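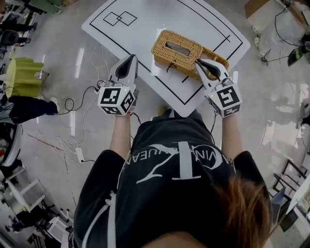

1/ Allar has opened 12 posts for pharmacy and laboratory assistants, and I have read the whole notice so you can save your evening. At my own interview with them two years ago I wore a good shirt. The candidate before me came in a black T-shirt with CALVIN KLEIN JEANS in a big ring on the chest, and she got the job. So please do not spend money on clothes. Spend it on the certified copies.

2/ Who can apply: you need a diploma in pharmacy or laboratory work, plus one year of practice. Practice during the diploma does not count. I asked this by e-mail and Syafiqah Nugroho from the office replied the same day, very kindly.

3/ The age limit is 41. They look at your age on the closing day, 19th May, and your age on the exam day does not matter.

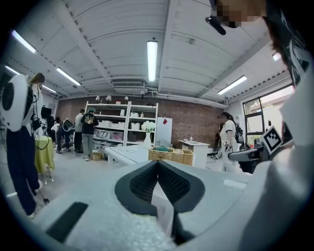

4/ The form is only online. It logs you out after some minutes and does not save, so write your answers in a separate file first - I lost mine at the page about previous employers and had to begin again.

5/ The fee is 1000 and it is not returned. Pay by card. My friend Arif Halim paid by bank transfer last time and his payment was matched too late.

6/ The written test is in June, in Flavetstead or Devusside. You choose the town in the form and you cannot change it after. Devusside has the better bus.
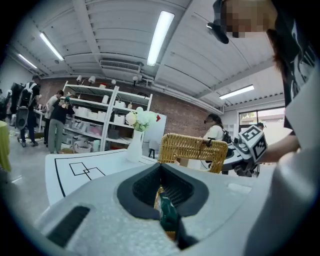 DOCUMENTS TO UPLOAD

7/ Diploma, both sides. Identity card. Letter from the employer with a stamp and the exact dates of work. 2 photos with a plain background.

8/ If your name is different on the diploma and on the card, add the marriage paper or the court paper. Lok-yiu Lu asked me this yesterday, so maybe others have the same question.

9/ I do not work for Allar and I cannot check your form, sorry. For problems with the login please write to their help desk. I will post again when the exam lists are out.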